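Does the Kaminmont club license cover me for a track day in July?

Posted December 22, 2021 in Circuit Racing & Track Days

I've been looking at the Midell Sprint Series for next season and the regs have me going in circles. The entry form says a "current Kaminmont club license or equivalent" is enough for the novice class. But the open test day at Latuheru in July has its own form, and that one asks for a circuit license with a medical. Same track, same organizers as far as I can tell, and you'd be going slower on the test day. The car is a hatchback, 1,027 kg with me in it on the club scales, stock engine, bolt-in cage. Do I need both bits of paper or is somebody just selling me a medical?

apexlater

You need both if you want to do both. The test day is run by the circuit and the sprint is run by the club, so there are two sets of insurance and two sets of rules. It doesn't matter that the same people in the same jackets show up.

I'd be careful with "or equivalent" too. I asked three different people what it meant and got three answers, one of which was "you'll be fine." I don't accept "you'll be fine" from anyone who isn't signing the form. Email the club, get it in writing, print the reply and keep it in the car. At sign-on last season they turned away a guy with a perfectly good license from another region, and he had already paid his entry.

Also check the minimum weight while you're at it. The novice class floor was 1,110 kg with driver in the last regs I saw. At 1,027 you're well under, so either you're carrying ballast or you're in the wrong class. I'd sort that out before paying for any medical.

gravel_tax

just do the Mistano day instead, 60 bucks and they only look at your helmet. did it twice no problem 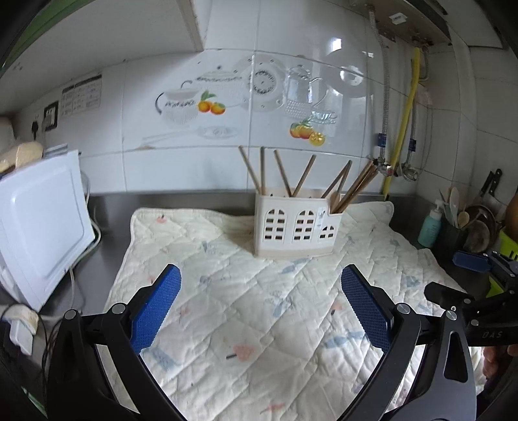 Club Circular, Vol. 8, p. 60

oldslicks

Mistano is a fine day out but it won't tell you much about Latuheru, and I'd want to know what that 60 covers before I took a cage and a helmet out there. When I read their waiver, barrier damage was on the driver. Maybe it has changed. I doubt it.

On the license, the first reply is right as far as it goes. The one thing I'd add is that the test day has been moved before, and the medical has an expiration date — so don't book it in January for a session in July. Wait until the final regs are up. The version on the Midell page still says "provisional" at the top, and last time the weight table changed between provisional and final.

If you do end up adding ballast, bolt it to the floor with spreader plates and ask the scrutineer what size bolts they expect. Ours wouldn't pass anything held down by the seat mounts.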